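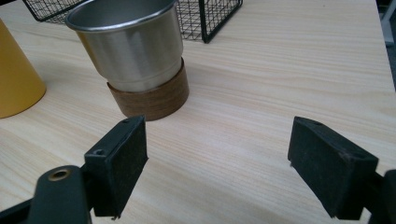 Light wooden tabletop. Photo: Prander

The amended notice of race for the Craddock, issued 18/01/2019, keeps the fleet trackers on a four-hour reporting interval for the full passage from Drultton to Sollimora. The class association had asked for hourly reports. The organizers declined on grounds of battery life and cost. Both grounds are weak, and the decision should be reviewed before the entry list closes.

The course is 1518 miles. A mid-fleet boat making seven knots covers 28 miles between reports, and in that time she can tack, cross a shipping lane and tack back without any of it appearing on the record. The published track is a set of straight lines joined at the reporting points. Anyone using it to judge whether a boat entered an exclusion zone is guessing.

That happened in November. A boat was protested for cutting the corner of the traffic separation scheme 202 miles out from Drultton. The line between two of her reports ran across the corner. Her own plotter log showed that she had gone outside it. The protest was dismissed, correctly, but the hearing depended on a log that the rules do not require a boat to keep, recorded on equipment that no measurer had checked. Another crew with the same track and a failed plotter would have had nothing to submit.

The battery argument assumes that the tracker transmits every position as it takes it. It does not have to. The Prander unit fitted to the fleet can store fixes and send them in a batch. Taking a fix costs little power compared with opening the satellite link. A unit set to record every ten minutes and transmit every four hours would give the committee a usable record after the finish, with no increase in the number of transmissions. The messages would be longer, and the airtime bill would go up somewhat. Spread over the entry fees, it is hard to see this as the deciding item.

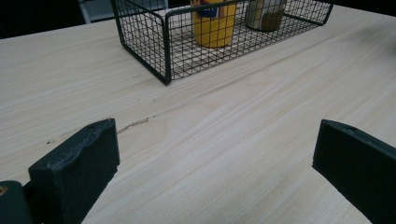 Tabletop with a small brownish scratch. Photo: Prander

There is a better objection, which the organizers did not raise. More frequent positions change the racing. If every navigator can see when a rival tacks, the boats behind will cover the boats ahead, and a part of the skill goes out of the event. I accept this. It is an argument about publication, and it can be met by releasing positions to the public and the fleet on the present schedule and holding the detailed record ashore. The committee would open it only for a protest or a search.

The search case deserves more weight than it was given. A boat that stops reporting is not treated as overdue until she has missed two scheduled reports. Depending on when the fault occurred, her last known position may then be close to eight hours old, and a drifting hull can be a long way from it. Stored fixes are no help if the unit is lost with the boat. For that reason I would add one further requirement: the interval should drop to one hour whenever the forecast for the boat's area reaches force seven. The change can be sent to the units from shore.

As for cost, last year's race had 11 starters. This is not a large fleet, and the extra airtime for a few days of heavy weather is a small bill. The organizers have spent money on a new finish-line display at Sollimora. I would have bought the airtime first.

The wording needed is short. The sailing instructions should state the fix interval, the transmission interval and the heavy-weather interval as separate items, and should say which record is evidence in a hearing. At present they give a single figure and call it "tracking."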